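Buscar en la comunidad Escribe tu duda Buscar

Ropa negra de punto y calcetines finos: ¿cómo los dobláis sin que se retuerzan ni se den de sí?

mareabajaenlacocina

Hola a todos, y gracias de antemano por la paciencia, que ya sé que me enrollo. En casa la ropa oscura es cosa mía desde que nos mudamos a Uramville, y cuanto más tiempo llevo con ella menos la entiendo. Los pantalones y las toallas los doblo con los ojos cerrados, pero las prendas negras de punto suave y los calcetines finos de vestir me pueden.

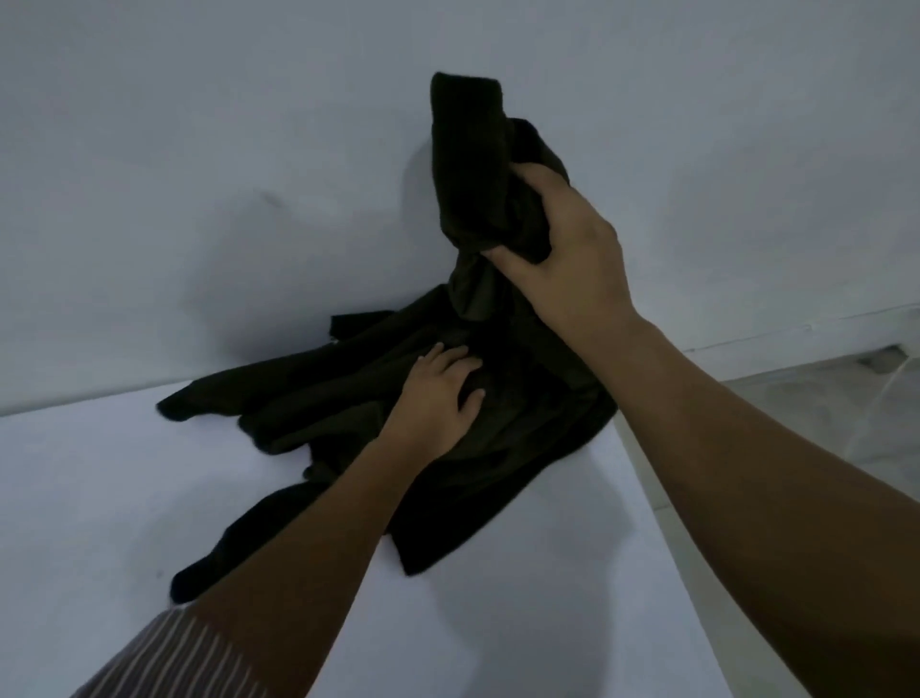
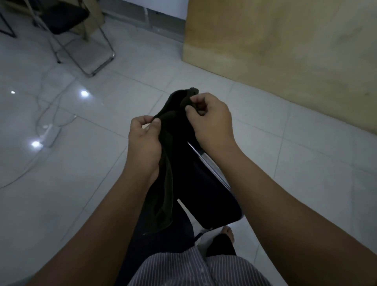 Lo de las prendas de punto es que salen de la lavadora hechas una cuerda. Las mangas se enroscan con el cuerpo, yo tiro de una, aparece la otra por donde no tocaba y acabo haciendo el nudo más grande. Encima en negro no distingo el delantero de la espalda, ni el derecho del revés, y cuando por fin la tengo estirada y doblada veo que la costura va por fuera y vuelta a empezar. Ya he probado a sacudirlas en el aire como hacía mi abuela con las sábanas, y algo ayuda, aunque me da miedo que los hombros se alarguen. Tengo una que compré en Afridi hace dos inviernos y que ahora tiene las mangas de alguien mucho más alto que yo.

Y luego están los calcetines. Los finos, los casi transparentes, que en cuanto los miras mal tienen una carrera. Mi costumbre de toda la vida es juntar los dos y darle la vuelta al puño de uno sobre el otro, haciendo la bolita, y me dicen en casa que por eso se les caen hasta el tobillo a media mañana. Yo le echaba la culpa a la marca (son de Clerkus, los del paquete de siete) pero ya dudo. También me pasa que el azul marino y el negro, con la luz de la tarde, son el mismo color, y más de una vez ha salido alguien de casa con uno de cada.

Así que mis dudas son varias, perdonad: cómo desenredo el punto sin deformarlo, cómo lo doblo para que en el cajón no se marque, y qué hago con los calcetines finos, tanto para guardarlos como para ponérselos sin romperlos. No tengo secadora y no quiero planchar más de lo que plancho, que ya es bastante. ¡Un abrazo!

patiodelimones

¡Hola! Me he reído mucho con lo de las mangas de alguien más alto, tengo una igual. Te cuento cómo lo hago yo, que trabajé tres años en una tintorería de barrio y de allí me traje unas cuantas manías, casi todas buenas.

Lo primero, no tires de las mangas. Cuando la prenda está retorcida pones el montón sobre una mesa lisa y buscas el centro, el cuerpo, nunca los extremos. Con una mano abierta sujetas la tela contra la mesa y con la otra levantas la parte enroscada, la dejas en el aire un momento y ella sola va girando y soltándose. Vas bajando poco a poco y aplastando con la palma, sin prisa. Las mangas se sacan al final, desde la sisa hacia el puño, metiendo la mano por dentro si hace falta. Si la coges por el puño y tiras, todo el peso de la tela mojada va a parar a la costura del hombro, y de ahí viene el estirón.

Para saber cuál es el derecho en una prenda negra yo no miro, toco. La costura del costado se nota enseguida con los dedos, y el escote de delante suele ser más bajo que el de detrás. Otra cosa que hacíamos en la tienda era dar una puntada con hilo gris por dentro, en la parte de atrás del cuello, en las prendas que no llevaban etiqueta. No se ve puesta y te ahorra muchísimo rato.

Doblar, dobla boca abajo: las mangas hacia la espalda, cruzadas, luego los costados hasta que se toquen un poco y después el cuerpo en tres partes de abajo hacia arriba. El punto suave no aguanta bien el pliegue muy apretado, así que nada de pasarle la mano con fuerza para «que quede plancha». En el cajón las pongo de pie, una detrás de otra – si las apilas, la de abajo siempre sale marcada y además es la que quieres ponerte.

Y en la lavadora, ciérrala con menos ropa. Yo metía el tambor a reventar y cambié cuando empecé a usar Zurska para lo oscuro, que es líquido y me pareció que aclaraba mejor con sitio de sobra. No sé si fue el jabón o el espacio, seguramente el espacio.

De calcetines sé menos, te dejo a quien sepa.

tejado_y_teja

calcetines: bolsa de malla y agua fría. no hagas la bolita. ya está

(lo de la marca da igual, yo los compro de los baratos y me duran)

hilodecoser58

Buenas. Me animo a completar la parte de los calcetines, porque en mi casa los usamos finos casi todo el año y algo he aprendido a base de tirar pares.

Estoy de acuerdo con lo de no hacer la bolita. El puño que queda por fuera pasa semanas estirado alrededor del otro y termina cediendo. Yo los pongo uno encima del otro, talón con talón, los aliso con la mano y los doblo en dos, o en tres si son largos, y los guardo de canto en una caja de zapatos dentro del cajón. Si te preocupa que se separen, métele la punta del rollito en el propio pliegue, sin abrir el puño. Aguanta bien mientras no revuelvas (mis hijos revuelven, así que en su cajón uso una pinza pequeña y me quedo tan tranquila).

Para ponértelos, siéntate, que de pie y con prisas es cuando se rompen. Se coge el puño por los dos lados con la yema de los dedos, se abre lo justo y se va recogiendo la tela con los pulgares hasta llegar a la puntera, como un acordeón. Metes los dedos del pie, colocas bien la puntera y vas soltando tela hacia el talón y luego hacia arriba. Nunca se sube tirando solo del borde. Mírate antes las uñas, las de las manos también, y quítate los anillos con piedra. Si tienes la piel seca, un poco de crema la noche anterior hace maravillas; justo antes no, que resbalan mal y se quedan pegados.

Lo del azul marino y el negro tiene mal arreglo con bombilla amarilla. Yo los emparejo por la mañana junto a la ventana, y a los azules les di una puntadita blanca en la puntera por dentro, la misma idea que lo del cuello que te han contado arriba. En septiembre, cuando saco los de vestir del altillo, aprovecho y repaso cuáles siguen teniendo pareja. Los viudos van al cubo de los trapos, que para limpiar persianas no hay nada mejor.

Una última cosa sobre el tendido, que no la has preguntado pero viene al caso: los calcetines cuélgalos por la puntera, con la pinza en la parte de los dedos, para que el elástico no cargue con el peso. Y la ropa de punto, en horizontal sobre una toalla, aunque ocupe media habitación. La mía pasa la noche encima de la mesa del comedor y cenamos en la cocina.

Última actualización: agosto de 2020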